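Review: Skistow Room Simulation Package, Two-Arm Edition
Published by the Clarkwood Equipment Review Office
Aug 31, 2019

The Skistow package is a software product that lets a buyer try out a two-arm household robot in computer-rendered rooms before any hardware is ordered. It is sold by Plosalwood under a yearly license and is aimed at colleges, small laboratories and firms that plan to automate light tidying work. This office received its copy in May and tested it on a standard desktop workstation.

Installation took 40 minutes, most of it spent downloading the room library. The license key was accepted on the first attempt. The printed manual covers setup well but gives only one page to camera placement, and reviewers had to consult the online help for the remainder.

The close view proved the more useful of the two for judging how near a finger is to a shelf or counter edge. Rooms can be shown at a steep tilt in this view, and new operators should allow time to get used to it.
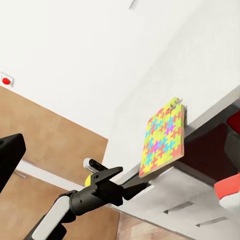 Can the package be used without owning a robot?
The license covers the simulated arms and rooms in full, and no physical equipment has to be connected at any stage.

Objects in the library include notebooks, small boxes and other everyday goods. Printed covers are drawn clearly enough to tell one item from another at working distance. Plain white items are harder to pick out, and a setting for stronger shadows would be welcome.

Control of the two arms is by keyboard or by a pair of hand controllers, which must be bought separately. Keyboard control is adequate for one arm. Moving both at once from the keyboard is slow, and this office does not recommend it for regular use. The wide view shows both grippers against the furniture and is the better choice for planning a reach across a bed or table.
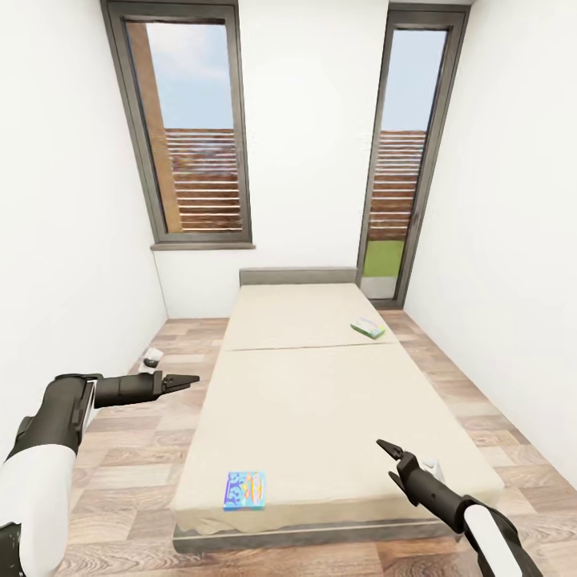

Bedroom, wide view, with two small boxes on the mattress.

The program can save up to 3,000 recorded runs per project. Files may be exported in the Vasiliauskas format or as plain tables. Export was dependable, although the program gives no sign of progress while it is working. Two users can share a license, but not at the same time.

Support requests were answered in writing within two working days. One reply referred to a menu that is absent from the current version.

Rating: Recommended, with reservations regarding the manual and keyboard control. Purchasers who need both arms should include the hand controllers in their budget.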